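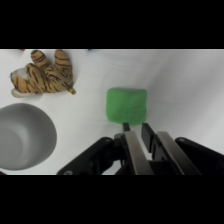

Ravum: grasp planning and wrist-view tooling for two-finger grippers

Home Products Ravum Downloads Support Contact

July – posted by Léonie Leblanc

Ravum is the planning and perception package Plendora sells for small tabletop arms. It takes the view from a camera at the wrist, finds the things on the work surface, proposes a grasp for each one and hands the motion to your arm controller. It runs on an ordinary Linux workstation and does not need a network connection once it is licensed.

A typical working view has a green cube almost at the fingertips, a gray bowl off to one side and a striped plush tiger behind. Ravum treats these as three different kinds of problem. A block gets a parallel grasp across two faces. A bowl gets a rim grasp if enough of the rim is in view, and otherwise is marked as partly seen. Plush is handled by the soft-object planner described further down.

What is in the package

Ravum View is the perception part. It segments the surface, gives each object an outline and an estimated height, and keeps track of objects as the wrist moves. Objects that touch the border of the image are kept in the list with a "partial" flag. The planner will not choose a partial object as a target unless you allow it in the settings, but it will still steer around it.

Ravum Plan is the grasp and motion planner. It returns up to 100 candidate grasps per object, sorted by score, and checks each one against the gripper model, the table plane and the other objects. You can replace the scoring function with your own in Python or C++.

Ravum Bench is the desktop tool. It shows the live wrist view with the outlines and candidate grasps drawn over it, and it records every attempt to disk. Recordings can be replayed against a newer version of the planner, so you can see which choices would have changed before you update a working cell.

Soft objects

The soft-object planner was written by Sarmīte Rimkutė and Jae-hoon Joo and was added in version 2. Earlier versions treated plush and cloth as rigid shapes, and the planner tended to pick thin parts such as legs and tails because they fit neatly between the fingers. The new planner prefers the thick part of the body and closes to a force limit in place of a fixed width. It needs a gripper that reports motor current or force. If yours reports neither, Ravum falls back to the older method and writes a warning to the log.

Masking the gripper

At the wrist, the fingers and housings can take up a good share of the image. Ravum View removes them with a mask built from the gripper model and the current finger opening. Bare metal finger plates used to be a common source of false objects, and the mask now follows them through the whole stroke. If you change fingertips, run the mask routine again. It takes a few minutes and is found in Bench under Setup, Gripper, Mask.

Letterboxed video is accepted as it is. Black bands at the top and bottom are found at startup and left out of the segmentation. If your camera driver changes the aspect ratio during a session, restart View.

Test results

Hinata Sugawara ran our release test for this version: 500 attempts on a light tabletop with blocks, bowls and plush toys. The soft-object planner was used in 194 of them. The recordings are on the downloads page, failures included, and open in Bench without a license. Most of the failures are bowls approached with too little of the rim in view – we are still working on this.

Pale surfaces with creases or soft shadows can produce low, flat false objects. Raise the minimum height setting in small steps until they go away. Very thin parts such as washers or cards may disappear along with them, and for those we suggest a darker mat.

Requirements

Ubuntu 22.04 or later
16 GB of memory
A color camera at the wrist, calibrated to the gripper
A two-finger parallel gripper with position feedback
An arm controller that accepts joint or Cartesian targets

A depth camera is optional. With color only, height is estimated from wrist motion, and the arm needs to make a short move before the first grasp is planned.

Works with

Gil, our calibration tool, writes the camera and gripper files that Ravum reads at startup. Grudel, our task sequencer, can call View and Plan as steps. You do not need Grudel to use Ravum – the same calls are open through the Python interface.

Licensing

One license covers one arm. Bench can be installed on as many desktops as you like. University labs pay a reduced rate, and the trial runs for 30 days with all features on. For quotes and questions about older grippers, write to Ro-un Maeng through the contact page and include the gripper model and controller version.

Last updated: July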